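Chapter 3
Where a Line Breaks

I wrote my first real poem about my grandmother's goat, and it was terrible - 19 lines, every one of them ending on a comma! I read it out loud in a cold hall in Urnach and ran out of breath by the middle.

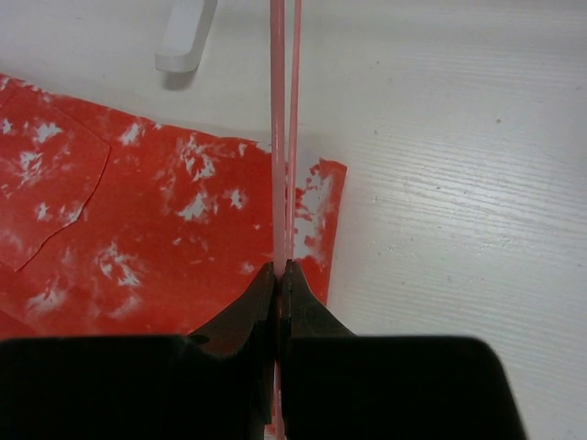

Line breaks are where a poem breathes, and I want you to play with them before we get to any rules. Take a sentence you like, copy it out three times, and break it somewhere new each time. If you're stuck for a subject, write about a big red sheet on a pale surface with fine grain lines, and see what happens when "red" gets a line all to itself (I love doing this one). Keep all your versions - we'll need them in March.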